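**June 7, 2023**

1/ I have reached the age where a gear kit counts as an evening out. It's the Aranda, it cost me 44 dollars, and the box promises "satisfying mechanical motion." So far the motion is me getting up to look for my glasses.

2/ The manual is by someone who loves arrows. Step 3 has a curved arrow, a straight arrow and one that appears to point at the manual.

3/ Estimated build time per the box: 60 minutes. Estimated by whom? I spent 30 on the question of which side of a plate is the front. The plate had no opinion.

4/ My last kit was the Jekomley music box, which I finished in November and which plays one tune, slowly, at a pitch only the dog minds. I bring this up as proof of experience.

5/ A word about doing this on carpet. Don't. The Brorkside forum has a thread on lost pegs that runs to 1025 posts and reads like a support group. I posted in it twice.

6/ House rule since then: small parts go on something white. Blue on white I can find. Blue on a dark table after dinner is a hobby of its own.

7/ Anyway, gears. The gear is the part everyone wants to get to, and you can't just start with it, you have to deal with the little stuff first. Blue gear on the white sheet, short blue cylinder lying off to the right, tiny blue bit between the fingertips, and the white plate down at the left with its big round hole and its smaller one. I'm still on step 3.

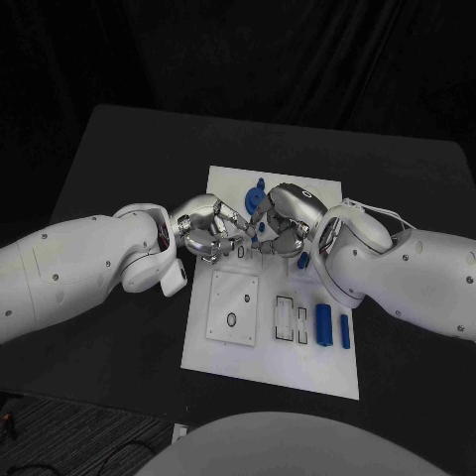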